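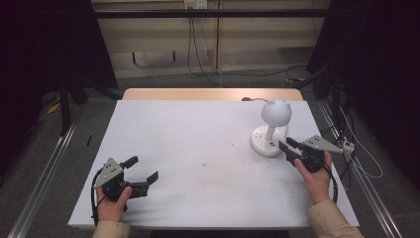

News > Press > Product trials

Print this page | E-mail this release

Ketilsson Puts Two Hand-Held Grippers Through a Bake-Off, Declares a Winner by a Whisker

FLUKA, May 9, 2025 - Ketilsson today released the results of its side-by-side trial of the Nundard and the Tumine, two hand-held grippers whose makers each describe theirs as the comfortable one.

Fifteen operators worked with both models over 6 weeks, logging 300 short tabletop tasks on each. The Nundard finished ahead on small objects. The Tumine was easier on the wrist, a finding the operators delivered loudly and often.

"We began in January hoping for a clear answer," said Bjarke Damgaard, who ran the trial. "We got a narrow one and a very long spreadsheet."

Cable drag drew more complaints than finger shape, grip force and trigger feel combined - a column for it was added in week 2.

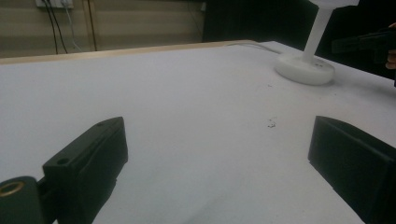
Which model will Ketilsson use from now on?

The Nundard for fine work, and the Tumine for any session longer than around 15 minutes.

The full results, wrist complaints included, are available from the Ketilsson press desk on request.

We use cookies to remember your settings. Accept | Manage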